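Butcher block top – oil or hard wax for a desk?

colleo_bench
Posts: 16
I'm putting a light butcher block top on a desk in the spare room. It came unfinished. The store sold me mineral oil, but my brother-in-law says that's only for cutting boards and I should use a hard wax oil. The desk gets coffee cups and a keyboard, no food prep. What would you use?

Serrano
Posts: 3045
Hard wax oil. Mineral oil never cures, so it ends up on your sleeves and your paperwork. Sand to 150, wipe the dust off, put on two thin coats and leave it overnight between them.

bcisneros
I disagree a little. I've had mineral oil on mine for six years and the sleeves thing is overstated if you buff it well. You do have to redo it every few months, and I don't mind that. Whatever you pick, do the underside too. My first top cupped because I only did the face.
– Brisa Cisneros

Serrano
Posts: 3045
Every few months is a lot of clearing off a desk. But yes on the underside, and don't forget the end grain. It soaks up more than you expect, so give it an extra coat.

paster_k
Polyurethane. Water-based, satin, three coats. I don't understand why people make this complicated.

bcisneros
Because when poly gets a deep scratch you end up sanding the whole top to fix it. With oil you do the one spot.

paster_k
Mine's been down since my kid was in grade school and it has two scratches. I can live with two scratches.

colleo_bench
Posts: 16
Leaning toward the hard wax. Does it yellow? I like how pale the wood is now and the room is dark enough already.

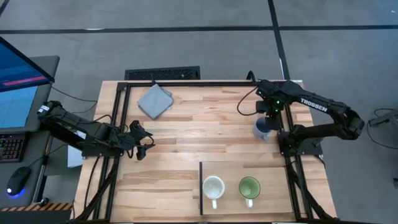
The other thing is fastening it down. I was going to run screws straight up through the frame, but I read that the top needs room to move.

Chukwuemeka B.
It does. Slot the holes across the width, use washers, and don't crank the screws down. I made mine tight one February when the air was dry, and by summer the top had pushed a bracket out of line.
On yellowing, the clear hard wax will warm it up some. Koletti has one with a bit of white pigment that keeps it closer to raw wood. Try it on an offcut first.

Serrano
Posts: 3045
Agree on the slots. Not sold on the white stuff – it can look chalky in the joints if you don't wipe it all off.

colleo_bench
Posts: 16
I have an offcut from the end. I'll do half clear and half white and see which I like.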